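Bamboo sleeping mat

A bamboo sleeping mat is a cooling cover that goes on top of a bed in hot weather, and I'm a bit of a bore about them, so settle in. The kind I grew up with is the tile mat (some people say mahjong mat), made of little rectangles of bamboo strung together in rows. You lie right on it, or put a thin cotton sheet over it if you don't like waking up with a grid printed on your cheek!

People across East and Southeast Asia have slept on mats of one kind or another for a very long time. Rush and rattan ones are softer and roll up small. Bamboo is harder and heavier, but it doesn't soak up sweat the way a mattress does and air gets in along the seams. My own double has 2,734 tiles. I counted them one August when it was too hot to sleep, and Éabha Daly, who edits these pages with me, made me go back and count again.
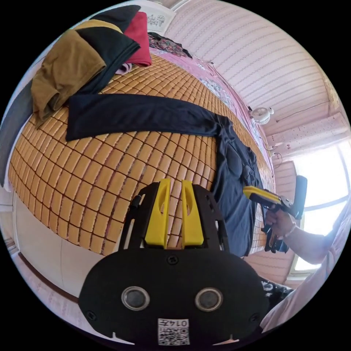 Tile color is mostly a matter of how the bamboo was treated. Raw strips start out greenish or pale, and steaming them under pressure turns them brown, a shade the sellers like to call "carbonized." Small tan tiles with dark seams between them, like the ones under the navy long-sleeved top, are the look I think of first when anybody says summer bed. Darker mats hide stains better, though I find them gloomy.

Looking after one is easy enough. Wipe it with a damp cloth, let it dry in the shade, and never leave it out in full sun or the tiles can crack. New mats sometimes have splinters, so run an old stocking over the surface and see where it snags. For winter I roll mine with the smooth side out and stand it in a closet. Folding is fine only if the mat has a proper hinge line down the middle.

See also: rattan mat, rush mat, bamboo pillow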